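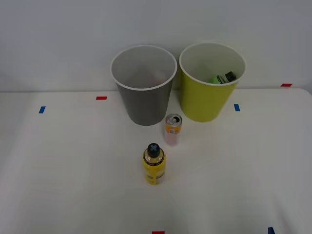
Perrine Bailly looks after the sorting cell at Furndale, and I caught her halfway through a camera check. "If somebody leans on the table I'm back to square one," she laughs. She wipes the lens, homes the arm and gives it 40 practice picks (cans are the fussy ones!). Last June a finger pad wore through and she had it swapped in 28 minutes. "I keep 2 spares in my coat now."

We use cookies to improve your visit. Accept | Manage settings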